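La cocina de la segunda planta vuelve a abrir el lunes

¡Por fin! Después de semanas de bajar a la calle a por café con el abrigo a medio poner, el lunes volvemos a tener cocina en la segunda planta del edificio Balaskas. Ayer por la tarde subí a curiosear (con permiso, que conste) y ya os puedo contar cómo ha quedado, qué falta y cuáles son las normas nuevas, que alguna va a dar que hablar.

Para los que habéis llegado hace poco a Pludthorpe: la cocina la compartimos los de Pemance, los de Furside y la gente del taller, 56 personas en total, y la de antes era para echarse a llorar. El frigorífico viejo cerraba cuando quería, el desagüe olía a todo menos a limpio y había un armario que llevábamos años sujetando con cinta. Christos Koutsoukos se ha encargado de la reforma casi él solo, con un presupuesto de 1.000 euros para lo pequeño (el frigorífico lo paga la propiedad), y me ha recibido con cara de no haber dormido mucho.

Lo primero que hice fue ir directa al frigorífico, claro. Es de acero inoxidable cepillado, con un tirador largo de barra que se agarra de maravilla, y me temo que vamos a estar todo el día limpiándole los dedos a la puerta.

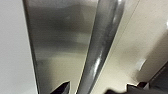
Lo que cambia es el reparto. Cada empresa tendrá su balda y los táperes tienen que llevar nombre y día; lo que no lleve nada se va a la basura el viernes a las cinco, sin preguntar. Ya sé que suena duro, pero quien estuviera presente el día de la lasaña verde me entenderá. Las bebidas van en la puerta y son de quien las trae. Los yogures también, Makis, también los yogures.

El fregadero sigue donde estaba, y menos mal, porque mover las tuberías habría salido por un dineral. El grifo es un monomando cromado, cortito, de los que se abren con el codo si vienes con las manos llenas de tinta. La encimera es blanca, las paredes son blancas y los armarios de arriba también, con tiradores verticales de metal. A mí me gusta mucho cómo ha quedado, aunque Angeliki Petridis dice que parece la consulta de su dentista. Al lado hay dispensador de papel y dispensador de jabón, los dos colgados en la pared, así que se acabó el rollo de papel dando vueltas por la encimera y aquella botella de jabón rellenada con agua hasta el infinito.

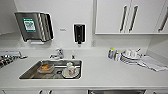

Sobre los platos: no contéis con el lavavajillas, por lo menos este año. Se estudió conectarlo, se pidió precio y se quedó en nada. Cada uno friega lo suyo y lo seca, y las tazas vuelven al armario de arriba, no al escritorio de quien las usó. Cheuk-hei Wei ha donado 13 tazas que tenía en casa, todas distintas y alguna preciosa, y me ha pedido que las tratéis con cariño.

También hay novedades con la lista de turnos. Pasa a ser semanal, la primera semana le toca a Pemance y la siguiente a Furside, y se colgará en el pasillo para que no haya excusas. Incluye vaciar la basura, reponer el papel y pasar un trapo a la encimera antes de irse. Diez minutos, no más, los he cronometrado en mi casa.

Quedan remates, eso sí. Christos me enseñó la lista que lleva en el bolsillo y había cosas como ajustar una puerta, repasar una junta de silicona y comprar un cubo más grande. De los 1.000 euros le sobran 140 y quiere saber en qué los gastamos: de momento van empatados un hervidor nuevo y una tostadora decente. Yo voto hervidor, pero me dejo sobornar. Y si alguien entiende de tornillos y bisagras, que se pase a echarle una mano, que siempre aparece algo por apretar.

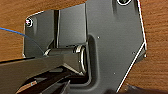
Vangelis Panagiotou ya ha contestado que él se apunta el sábado por la mañana con su caja de herramientas, a condición de que haya café hecho cuando llegue, y que su voto es para la tostadora, porque hervidor ya tiene uno en el taller y lo presta a quien se lo pida.

Los demás podéis votar hasta el viernes en la hoja de la entrada. La cocina abre el lunes a las ocho y media, y yo llevo bizcocho de limón para estrenarla, así que no lleguéis tarde, que solo me cabe uno en el horno.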